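Small parts sorting at the Rurow workshop

Members are advised that the spring intake of donated motor and wheel parts has now been entered in the Rurow stores register. The intake came to 376 pieces, of which 21 were set aside for closer inspection. The remainder will be shelved by type before the end of May.

Sorting continues to be carried out on the large pale tables, which are to be kept clear of tools and drinks. Castings should be laid flat and grouped by diameter. Wheels are recorded separately from motor housings, and any part with exposed copper windings must go into a lidded tray at the close of each session - the windings mark easily and cannot be repaired on site. Loose pins and other small fittings are to be bagged with the part they were found beside.

Labels for the new grey bins are available from the stores counter. Members who require a part for the Galindo project should quote its register number when making a request. 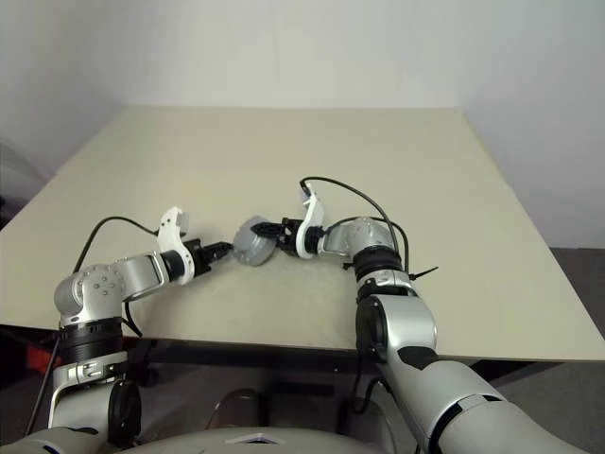
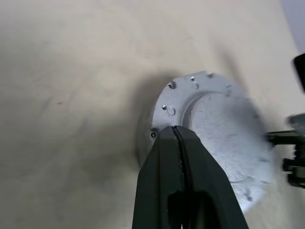
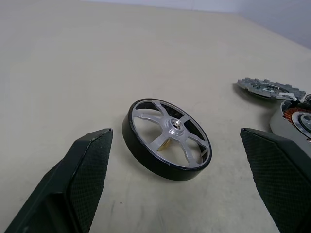

Braulio Meléndez has written to ask that scuffed tires be kept in the same bins as the unmarked ones, as the scuffing makes no difference to fit and a second set of bins would take up a full shelf. His request will be considered when the labels are next revised.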